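Semi-final two of the Etholm dance contest went out tonight, 216 minutes with the adverts. Posting as I watch it back.

Purnham opened and got through on the judges' vote. Fine by me, they were tidy. Ekström sang flat for the whole first verse and still came second.
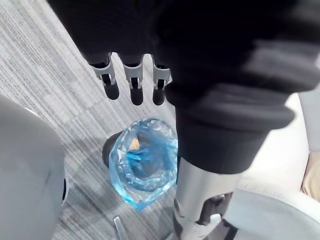

Nakarska should have gone through. Their routine had the hardest lifts of the night and they landed them. The costumes were plain, all dark cloth, a bit like the black fabric-like glove above those three metal-jointed fingertips, and I think the judges marked them down for it.

The phone vote was 3692 for Nakarska. Purnham got fewer and went through anyway. I'd like the rules explained before the final in June.

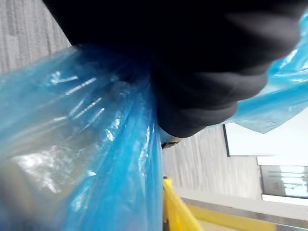 Replying to the vote post, a reader says the judges only overrule the phones when two acts are within 7 points, and it was read out at the start of the show.

I missed that. I still think 2 places per semi-final is too few.

Final predictions when the running order is out.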